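4.2 Planning the equipment budget

It may help other groups if we set out, a little more fully than is usual, how the money for this part of the study was planned. Our first instinct, and we suspect it is a common one, was to put nearly everything into the arm and to trust that whatever was left would cover the rest. Kevser Gezer, who had been through one such purchase already at Ederska, talked us out of this quite early on, and we remain very grateful to her!

We began instead with the jobs we hoped a desk-side machine might one day take over: squaring up a stack of loose sheets, turning a page, putting papers into a tray. Each was written up on a single side of paper, with the reach, the grip and the kind of surface it called for, and only then did we ask the suppliers for prices. Zaker and Lindsay both quoted for an arm with two sets of fingertips, and both were patient with our many questions. The sum set aside for grippers and spare pads came to 1353 euros, with a further 1000 euros held back for mounting plates, cable and the small things one always forgets (ours was a longer power lead). We allowed 30 weeks from order to first use, nine of them for delivery alone.

Paper handling shaped the list more than any other job. Thin sheets slide over one another and bend at the edges, and a gripper which is perfectly happy with a box may be quite hopeless with a few pages. Figure 3 shows the work as it is done by hand at a desk, with the stack held at both sides.
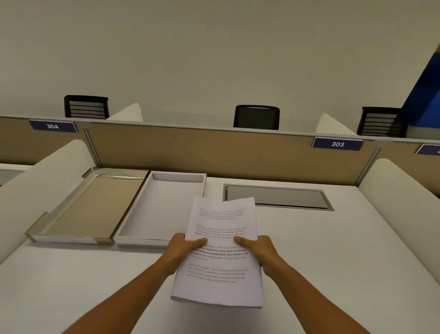
Figure 3. Two-handed hold on a small stack of printed sheets, thumbs on the page; trays on the desk behind.

After some discussion we therefore priced a second arm as an option, to be taken up in October if the first could not manage the hold alone. Berkay Dağdelen kept the two versions of the budget side by side, and the figures in Section 4.3 refer to the single-arm version unless we say otherwise.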